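2021-03-15
Natural dye workshop, notebook 2

Madder again. Second vat on the Rothe wool, following on from the one that went brown. Róisín has gone through the old recipe sheet with me and we both think the temperature was the trouble. The sheet only says "hot", and I had taken that to mean a simmer. This time the vat never went over 60 degrees. I sat with the thermometer for most of the morning and turned the ring off whenever it crept up.

Wool: 184 g dry weight, four skeins, tied loosely in figure-of-eights with cotton. Scoured yesterday evening in the usual soap and left to soak overnight. One skein had a greasy patch near the tie and I washed that one again on its own. Next time tie them looser still, the soap does not get in under the cotton.

Mordant: alum with a little cream of tartar, weights on the card pinned inside the cupboard door. Brought up slowly, held for an hour, left to cool in the pot. Shiyu says she skips the cream of tartar now and sees no difference on wool. I want to try that, but not in the same week as changing the temperature, or I won't know what did what.

Madder: the last of the Mustorent chopped root, 165 g. It smells fine but there is a lot of dust at the bottom of the bag, and I sieved that out and kept it in a jar for a small exhaust bath. Soaked the root overnight in cold water and poured off the first water, which was a yellowish tan. Kept that as well. Róisín uses it for a peach on silk, she can have it.

Water: tap, with a pinch of chalk. Our supply is soft and the last vat had no chalk in it at all. I had forgotten that until I looked back at my own notes. So there are two changes in this run after all — heat and chalk. Not ideal. If the red is good I will do one more small pot without chalk before the root order comes.

Wool into the vat at 10.20, at 35 degrees. Up to 60 by 11.45. Held until 1.15, turning the skeins by hand every ten minutes or so. Colour was going on by the first turn, orange to begin with, then brick. Ring off and left to stand with the lid on.

Cleared the benches in the meantime. The grey top had alum on it from the weekend class and needed going over twice with a wet cloth. Alum dries to a sort of film that you can't see from straight above and then you put a clean skein down on it.
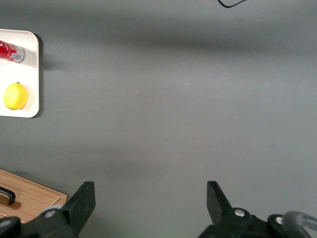

Grey bench, white tray at the left.

Looked at the skeins at 4.00. Three are level. The fourth, the one I washed twice, is a touch lighter at one end, I think where it sat against the side of the pot. It could go in the exhaust bath to even it up, or be kept for the shade cards where it doesn't matter. All four are a proper red with some orange in it, much nearer to the Jernetum sample than anything we have had so far. Still not as blue as that one. Róisín thinks theirs had a longer bath at a lower heat, maybe a whole day.

Rinsed in three changes of lukewarm water, the last one nearly clear. Hung on the rack in the back room, away from the window. Will judge the colour again when dry as madder always goes down a shade.

Exhaust bath: one small skein of the Zenow wool, unmordanted by mistake. I had picked it out of the wrong bag. It has taken a weak pinkish beige. Labelled it as such and put it in the box, might be useful to show a class what happens without alum. Relabel the bags — the pencil is rubbing off and they all look the same.

To do:
Order root. Ask if they will sell by the half kilo, the big sacks go stale on us.
Small pot, no chalk, everything else the same.
Ask Shiyu for her alum-only figures.
New lid for the steel pot, the handle turns round and gets very hot.
Cut the cards for the June open day, same size as last year so they fit the folder. Red, orange, peach, and the beige if there is enough of it.
Lightfastness strips: half under foil, half out, on the south sill. Write the start date on the back this time.

Spent root is drying on newspaper by the sink. Please leave it, I want to try it once more before it goes on the compost.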